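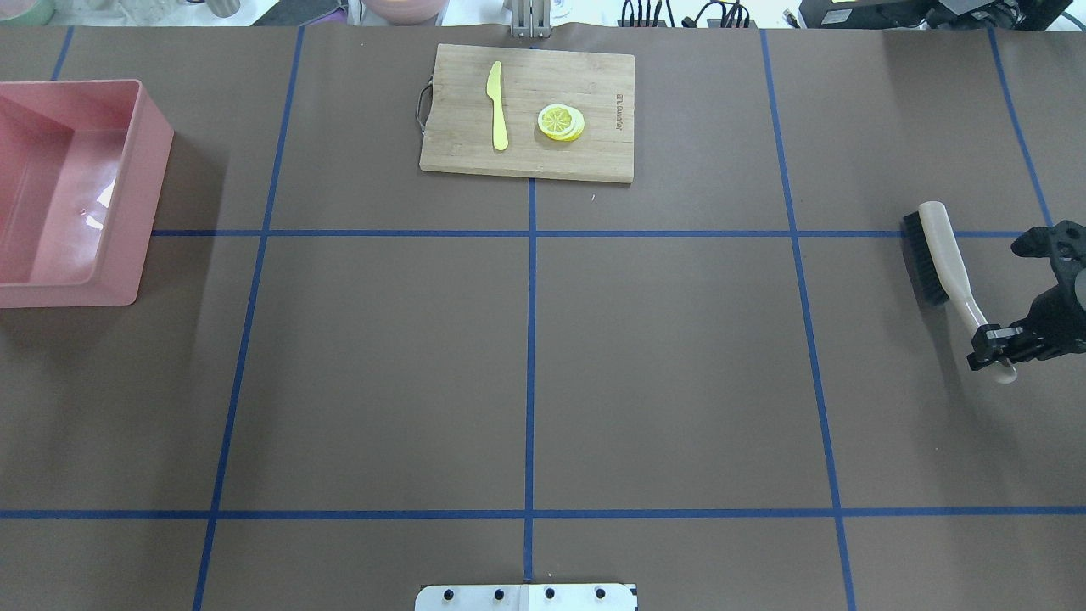
Blue tape on brown paper, with the pink bin at the far left.

Buying a used acoustic guitar: questions we get asked

Last updated 30 Jul 2021

Kumine repairs and sells second-hand acoustic guitars. These are the questions that come up at the counter and by email. Some of the answers won't help us sell you anything.

Does an older guitar sound better?

Sometimes. Plenty of old guitars sound dull, and they sounded dull when they were new. People say the wood "opens up" with playing, and it may well do, but I have never heard a test of it that convinced me. What you can be sure of is that an old guitar has had more time to be dropped, left by a radiator or mended by somebody's uncle. Judge the one in your hands.

What about those machines that shake the guitar to age it?

We're asked about the Virk box a lot. You clamp it over the strings, it buzzes for a few days and the guitar is meant to come out sounding played-in. We tried it on two guitars of our own. One owner-to-be said it had made a big difference, then picked out the wrong guitar when we asked which had been treated. I wouldn't pay for it. If you already own one it probably won't hurt anything, though check that the clamp pads don't mark your finish.

Is solid wood always worth the extra money?

For the top, usually yes. For the back and sides I'm much less sure. A well-made guitar with laminated sides will put up with a dry winter better than a solid one, and most people listening from across the room couldn't say which was which. Ask the seller what "all solid" covers. We have seen labels where "solid top" had turned into "solid guitar" by the time it reached the advert.

How do I know if it needs a neck reset?

Lay a long straight edge along the frets so that it points at the bridge. It should just about skim the top of the bridge wood. If it runs into the front of the bridge well below the top, and the saddle has already been filed down to almost nothing, the neck angle has moved and you are looking at a proper repair bill. Beware of "just needs a bit of a set-up". It is a phrase that has covered all sorts.

A quick word on the truss rod. It straightens the neck. It doesn't change the neck angle, whatever the video said, and turning it harder will only break it.

The top has a bit of a belly behind the bridge. Should I worry?

A slight rise is normal on a steel-string guitar. A guitar with a dead flat top may be overbuilt. Worry if the bridge is tipping forward, if you can slide a piece of paper under its back edge, or if the area in front of the soundhole has sunk. Then put a small mirror and a torch inside and look for loose braces. Tapping the top gently with a fingertip will often give you a rattle if one has come away.

Are cracks a deal-breaker?

No, but they are a reason to pay less. A clean crack that has been glued and cleated can last as long as the rest of the guitar. One that has been filled with something hard and shiny is another matter, as it has to be cleaned out before it can be mended properly. February is when we see most new ones, after a couple of months of central heating. Ask the seller how the guitar was kept, and take "always in its case" with a pinch of salt – the case doesn't add any moisture to the air.

Do I need a humidifier?

If the air in your house gets very dry, something cheap in the case is sensible. Buy a small hygrometer first and find out whether you have a problem. The digital ones often disagree with each other, so put two side by side for a day before you believe either. If yours is reading over 65 per cent for weeks on end, leave the humidifier out.

Will new tuners or bone parts improve the tone?

A bone nut and saddle can make a small difference, mostly when the old ones were badly fitted. Quite often what you are hearing is the fresh strings that went on at the same time. As for tuners, the Zosa sets we fit are smooth and hold well, and I like them. I have seen them sold with talk about "headstock mass" and "resonance transfer". I have nothing to say about that, except that they turn nicely.

What are "handmade" guitars?

The word has no fixed meaning. It may be one person with a bench and a chisel, or a big factory where hands were involved at some stage. Pirkitz, to give one case, use machines to rough out their necks and say so plainly on their website, and their necks are very good. I'd sooner have that than a romantic story and a wonky fretboard.

Can I trust online photos?

Up to a point. Ask for a side view of the neck joint, a close view of the saddle, the back of the headstock behind the nut, and the inside if they can manage it. A headstock break that has been repaired well may be perfectly sound but it should be in the price. If the seller is happy to send you a dozen pictures of the sunset reflected in the finish and can't find time to take one of the saddle, leave it alone.

Somebody well known is supposed to have owned it. Does that matter?

Only if there is paperwork, and then only to a collector. A signature on the top proves that somebody had a pen. We don't value guitars on stories and we don't write letters backing them up.

Do you offer valuations?

Yes, in person, and we charge a small fee, which comes off the bill if we do the work. We don't value from photos. We also won't tell you a guitar is an investment. It might go up, it might not, and in the meantime somebody has to keep it in strings.

Can I return a guitar I bought from you?

Yes, within two weeks, in the state you took it away. Please don't change the saddle first. Postage back is yours to pay unless we described it wrongly, in which case tell us what we got wrong and we'll cover it.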